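Cell 2 equipment plan, notebook entry, April, 14:10

Purpose: settle what goes on the next purchase request before the Sarnbridge quote lapses. Candidates are finger pads, spare zip bags and one extra wrist camera. Budget line left is 400, carriage included.

Pads first. The bag work is what drives the spend. The seal is narrow and the slider is small, so the pad edge matters more than the pad face. Ernau list a pair with a thinner tip at 31. Hovland do a stiffer one, price on request, no reply yet.

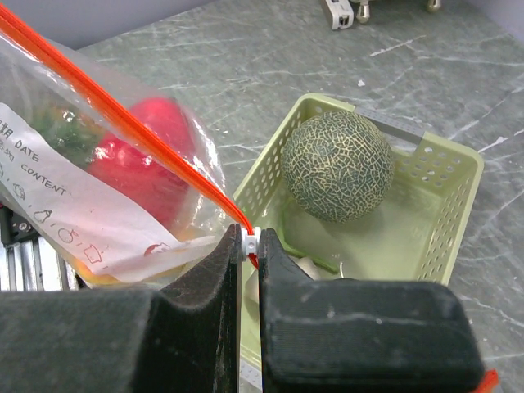

Two pairs of the Ernau pads would leave enough for the camera if we take the short cable. I would rather have the long one, but the routing along the right arm can be redone with what is in the drawer.

The pads on the cell now carry pale scuffing along the top edge. No measurement of grip loss so far, so I can't claim wear as the ground for replacement. Entered as "consumable, planned". Bags are a separate matter: film that wrinkles and throws back light costs us in the wrist view, and a matt film would be worth a trial pack. Larkodum stock one, lead time unknown.

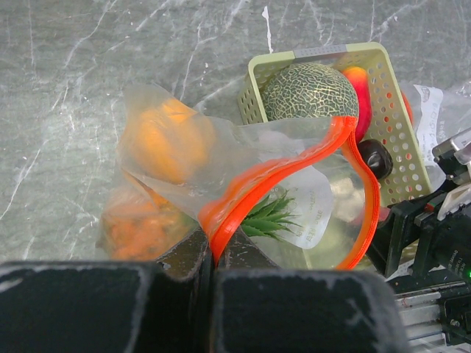
Magdolna Katona would hold the camera back and put the money into pads and film, as a third view of the same glare gets us no further. She also wants the Hovland price in writing before anything is signed.

Fair point on the glare. Revised order: Ernau pads, two pairs, then matt bags, then the camera if there is money over. Sarnbridge total for the full list came to 361 – inside the line, but with nothing spare for a failed cable. Leaving the camera off moves it to the next round.

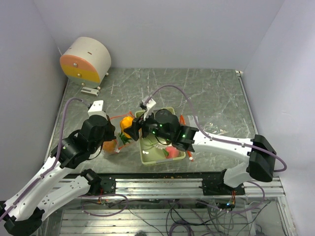

Also to go on the request: cable ties and a length of sleeving for under the front rail. Real fruit and veg stay on petty cash. Chase Hovland tomorrow morning, ask Larkodum for film thickness and smallest pack size.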